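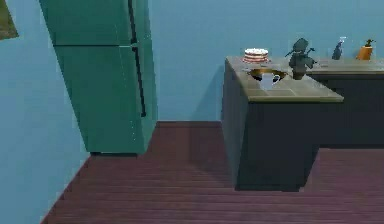

## Pre-session checks, kitchen sim, remote demos - October 2019

- [x] **Scene loads clean.** Teal fridge, island, back counter, all where I want them. Mug starts in the sink, tilted a bit, and I left it that way - it makes a nicer grasp to teach!
- [x] **Cake clear of the path.** It sits right behind the sink, so come in from the front. I clipped it twice in March (sorry, Samer).
- [x] **Deadman switch on the hand controller.** Let go, arm stops. Tried it 8 times.
- [ ] **Speed cap at 40 percent.** Still reading 34 on the Majali box. Fine for today, but I'd like it fixed.
- [x] **Fridge handle.** Long dark strip, easy to find. Pull slowly, or the wrist hits its limit and you lose the demo.
- [ ] **Log names.** Demo 863 got saved under Oltlow again (argh). Samer Darwish has the rename script.
- [x] **Headset cable** taped down behind the chair.

Signed off for mug and fridge tasks only. Knife block stays off the list until the speed cap is sorted.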